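I've been putting off this post for most of August, mainly because every time I sit down to write about good practice for handheld gripper work I end up with a list so long that even I don't want to read it. So let me try again, with coffee, and stick to the things we really do at Tiltari.

Our house rules started as 2 pages that I typed up one Monday after reading the Trandeck guidelines front to back (they're good, but goodness, they're dry). The first rule is still my favorite: walk the spot before you pick up the grippers. Look at the floor, look at where your cable is going to trail, and open and close any door you'll be working beside. I must have skipped that step five times in my first month, and I got tangled up more often than I'd like to admit!

The second rule is about the markers. Keep the cubes clean, keep your sleeves off them, and try to turn your wrists so the patterns stay in view while you wipe. It feels stiff to begin with, a bit like learning to hold a violin, and then one day you notice you're doing it without thinking.

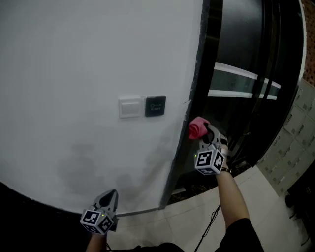
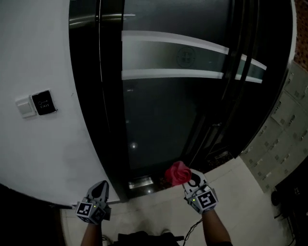 Then there's the matter of the idle hand, which caused more friendly arguing between us and the folks at Meder than anything else in the rules. They like it parked low and closed. I used to let mine wander, and I've come around to their way, mostly. What we settled on is that a hand with no job stays where you can see it and doesn't go near door hardware, switches or buttons.

We also ask everyone to stop and write a note after about 400 wipes, even if the note only says "fine." Claeys has a nice printed form for this, and I still prefer my spiral notebook. If you have a better system, please leave me a comment, I'd love to steal it. Next time I want to get into cloths, and how often to swap them, because I have opinions.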